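Stelura stainless steel plate, reviewed after a winter of daily use

I bought this plate in February to replace one that had warped. It is shallow, with a wide rolled rim, and it gets used for most lunches at our place along with the plastic bowl and the spoon. 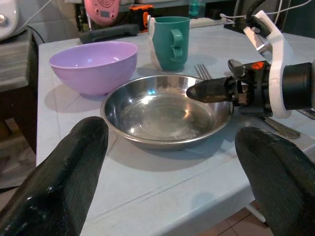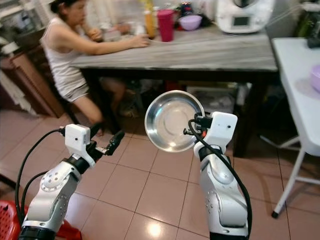
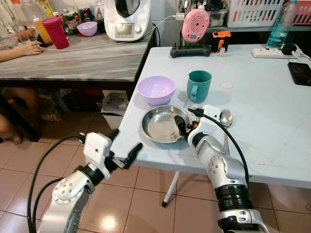 The rim is the best part of it. The edge is turned over, so there is nothing sharp to catch a finger or a dishcloth, and it gives you something to hold when the plate is full. It sits flat and does not rock when you cut on it.

The finish is less impressive. Smudges and water marks show up on the polished metal very quickly. Mine goes through the dishwasher and still needs a wipe with a dry towel if I want it to shine – most days I don't bother.

It is also too shallow for soup or anything with a lot of sauce. Rice and dry curry are fine. For the rest I use the purple bowl, which is much deeper.

Forks make a scraping noise on it, and there are fine scratches in the middle now. You have to tilt it to the light to find them.

I paid 529 for a set of 3 and would pay it again. Four stars – the fifth would need a brushed finish.

Rhona Urquhart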